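Print this | E-mail this

okay so I finally sorted the junk drawers. plural. it took most of June and I have opinions (thread)

first thing, I threw out 31 dead pens. I tested every one on the back of a Kadivlow gas bill. I have no idea why I was keeping them, I write everything on my phone!!

second, I bought one of those fancy Pletitz drawer organizers with the tiny slots and hated it by dinner. nothing I own is the size of a tiny slot. it went back to the store
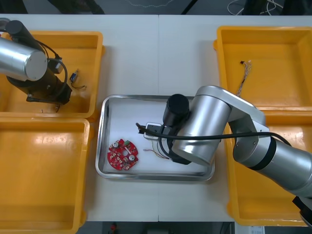 sorting goes so much faster if you don't make too many piles. I started with 17 categories (one was just "twisty") and got nowhere. go with four, like the yellow bins there, two down each side and a tray in the middle for whatever you're dealing with. mine are keep, toss, give away, and ask my sister

the ask my sister pile is the biggest. she has answered two texts so far

also found: a key that fits no door, more than 300 rubber bands, a Sæther coupon from before I moved here

kitchen drawer is next, if anybody wants soy sauce packets please speak up

We use cookies to improve your visit. Accept | Manage settings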